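The shelf test

My mother-in-law, Ona Pärn, has a rule about houseguests. She watches what they do with a cup when they're finished with it. If it goes back where it came from, they can stay the week. If it lands on the nearest flat thing, they get a nice lunch and a ride to the station.

I've been applying the Ona rule to robots lately, and I'm sorry to say most of them are getting lunch and a ride.

For the last couple of years I have been promised a machine that does my chores. I've seen the videos. Somebody in a very clean kitchen says "tidy up, please" and a pair of arms gets going, and then I look at the corner of the screen and it says the footage is sped up. My own footage would look terrific sped up too. I emptied the dishwasher this morning in what felt like one geological age.

So in September I drove over to Jirkville, where a small outfit called Jilla lets people come in and look at what it's up to. What it's up to is putting boxes on a shelf. The shelf has three tiers, and the boxes go in pairs, gray cases up top, teal ones in the middle, frosted white at the bottom.

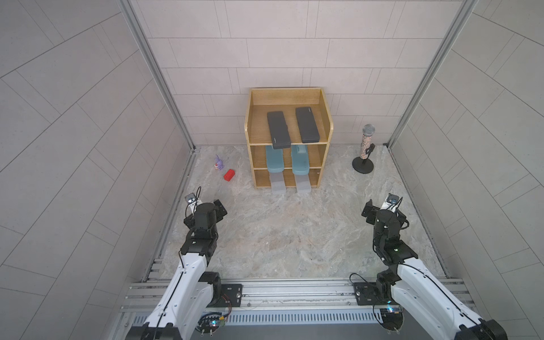

Why boxes on a shelf

I'll admit my first thought was that I'd burned 37 miles of gas to look at a pencil case. My second thought was that my hall closet at home has not looked that good since we moved in.

The more I thought about it, the more it seemed like a fair pick. Nearly every chore I hate is some version of it. Groceries are boxes on a shelf. So are towels, if you fold them right. My brother-in-law works nights at the Escobar warehouse in Clonville, and he says his whole job is boxes on a shelf, with a vest. If a machine can do that one thing, in any house, with any box, I'd say we're most of the way to the future.

The "any" is the trouble. A plastic case is a polite object. It's stiff, it has straight sides, and it stays the shape it was when you grabbed it. Now picture a half-empty bag of rice. Picture the good salad bowl that only fits if you tip it sideways and say a bad word. And my shelves don't stand in a tidy little tiled room, they stand behind a door that sticks, over a cat.

Then there's the part of the job that comes before the shelf, when everything is down on the floor and somebody has to pick a thing, pick it up by the right end and know which level it belongs on. My kids have had years of coaching on this and I would not call the results reliable. 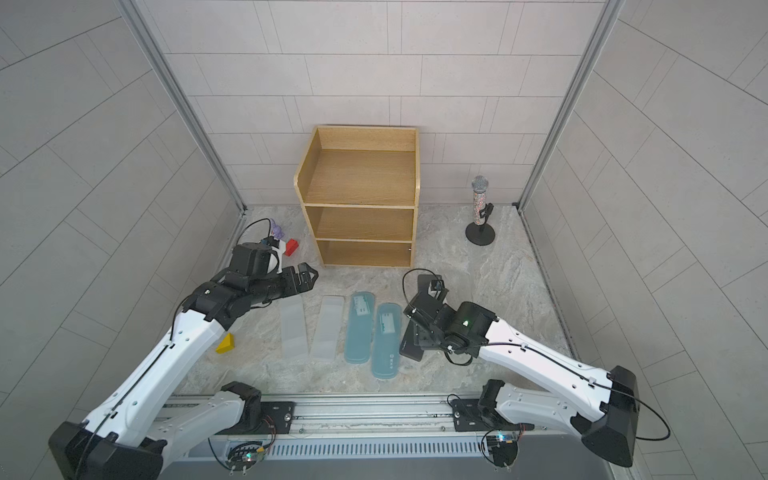
Bare shelf, cases on the floor, both arms at the front.

I asked one of the people there when I could have one for the closet. She laughed, kindly, and asked if I had a spare table. I have a spare table. It has 330 things on it, by my wife's count, and they would all need to be put away first.

So, can machines do chores yet? My answer for now is that they can do a chore, if you pick it for them and clear the room. That covers me as well, according to people in this house. I'd still take a pair of arms over nothing, even slow ones. I sleep eight hours a night and the groceries could be going in the cupboard that whole time.

Ona wants to know if they do cups. I told her I'd ask next time.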